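En julio cerramos la ronda. La cifra final fueron 249 000 euros, un poco menos de lo que pedíamos en la primera presentación y bastante más de lo que yo esperaba en primavera. Entran dos fondos: Konlow, que ya tenía una participación pequeña, y Plistholm, que es nuevo.

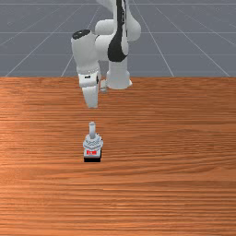 *Por Elango Acharya · Julio · Archivado en: Empresa*

Gindport vende formación en seguridad informática a despachos y gestorías. Llevamos tiempo viviendo de las suscripciones, con lo justo para pagar nóminas y poco más. La ronda no cambia el producto, pero sí el calendario.

El proceso fue más lento de lo que dicen los manuales. La revisión legal se alargó por una cláusula de preferencia en la liquidación que aparecía en dos versiones distintas del pacto de socios. Nuestra abogada, Kandasamy, la encontró a las once de la noche y me mandó el párrafo subrayado. Hubo que volver a firmar.

Lo que más preguntaron los inversores fue la tasa de renovación. Del crecimiento en clientes nuevos hablamos muy poco. Si alguien está preparando una ronda parecida, le aconsejo tener esos datos separados por tamaño de cliente — nosotros los teníamos mezclados y tuvimos que rehacer la hoja entera.

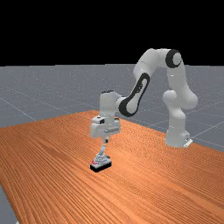 *Brazo robótico blanco sobre una mesa de madera. Imagen generada por ordenador.*

El dinero irá casi todo a contratar. Buscamos una persona para soporte y otra para contenidos, a ser posible con experiencia en protección de datos. También queremos traducir los cursos al portugués, que nos lo piden desde hace tiempo.

Las ofertas saldrán en la web cuando tengamos cerrados los rangos salariales. Mientras tanto, se puede escribir al correo de siempre.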